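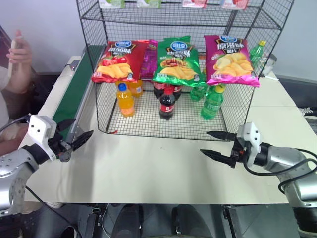

昼休み残り20分で書いてます。誤字あったらすみません。

うちの職場、6月から棚の補充と前出しがロボット担当になりました。正確にはまだ「なりかけ」。双腕のやつです。スナックの袋と飲み物のペットボトル、網の棚で練習中。コーラとかオレンジとか緑の炭酸とか、要するに売り場でいちばん動くやつから。

前に書いた「Clastexの人が見学に来た」って話の続きです。あのとき導入は来年って聞いてたのに、全然来年じゃなかった。早い。

で、何が変わったか。

まず朝。今まで開店前の補充は4人でやってました。今は2人。残り2人はどこ行ったかというと、辞めたわけじゃなくてバックヤードの検品とネット注文のほう。クビになるって噂が一時すごかったので、そこは書いておきます。ただ時間帯がずれたので、早朝手当がなくなった人はいる。これは普通に痛い。私もその一人です。月の手取りが減って、かわりに朝5時に起きなくてよくなった。差し引きどうなのかは、まだよくわからない。子どもと朝ごはん食べられるのはうれしい。でも電気代も上がってるし。

仕事の中身も変わった。

袋ものって、人間だと何も考えずにつかむじゃないですか。ポテチの大袋なんて、上のギザギザのとこをつまんでポイ。ロボットはそうはいかない。細い指2本なので、つかむ場所とか力加減とか、いちいち教えることになる。で、その「教える」のに現場の人間が呼ばれる。普段どうやって持ってますか、と聞かれても、え、どうって……ふつうに……としか言えなくて、最初の説明会は全員無言でした。

自分の手をあんなに見たの初めてかも。どうやら私は袋をつかむ前に一回、指の背で中身を寄せてるらしい。15年やってて知らなかった。

Ridoraから来てるSoo-ah Hamさんがそれをすごい勢いでメモしてました。この人はいい人です。質問が細かいけど、こっちの休憩時間はちゃんと守ってくれる。前の担当の人は休憩室までついてきたので、みんな逃げてた。

ペットボトルのほうはまだ楽らしいです。形が決まってるから。でもキャップの色違いで並びを間違えたときにどうするか、とか、奥の列が斜めになってるときにどっちから手を入れるか、とか。人間の側でもやり方がバラバラだったことが発覚。夕方のチームは右から詰める派、朝は左から詰める派。それで今までちょいちょい揉めてたのか、と。ロボットのおかげで初めて統一ルールができました。左からです。朝チーム勝利。夕方の皆さんごめん。

よくないことも書きます。

ひとつは、待ち時間。ロボットの横についてる係は、基本見てるだけです。何かあったら止める。何もないと何もしない。これがしんどい。体は楽なのに、8時間詰めてた頃より帰りにぐったりしてる。腰は痛くないけど目と頭が疲れる。Waleckの倉庫で働いてる友達も同じこと言ってて、あっちは見張り番を1時間で交代にしたら少しましになったそう。うちもそうしてほしいと店長に言った。返事待ち。

もうひとつ、教えた人の手当がない。私たちのコツを機械に入れてるわけで、そこにお金が一円もつかないのはどうなの、と思う人は多いです。私も思う。Soo-ahさんに言っても仕方ないので、これは会社のほうに。面談のときに言うつもり。言うつもりと書いておけば言うと思うので書いた。

あと新人さん。今まで最初の仕事は補充でした。商品の場所をそれで覚えるんです。手で並べて、値札見て、これ重いなとか、この味は減るの早いなとか。そこを飛ばしていきなりレジか検品に入ると、お客さんに「あれどこ?」って聞かれて固まる。先週入った学生さんが固まってました。なので今は補充の半分を新人用に残そうって話になってます。これは現場から出た案で、通りそう。

ちなみに練習で扱った回数、表に手書きで残してるんですが、きのうの終わりで1477。最初の線を引いたのは私です。途中から誰かが正の字じゃなくて丸を書いてて数えづらい。統一しましょう、そこも。

コメントで「ロボットに名前つけた?」と聞かれてましたが、つけてないです。右と左で呼んでます。「左ちょっと見てて」とか。たまに人間の左側に立ってる人が返事する。

あ、Dambrauskienėの菓子パンの件は別で書きます。入荷の曜日が変わって大変なことになってるので。

時間きた。戻ります。続きは夜か、たぶんあした。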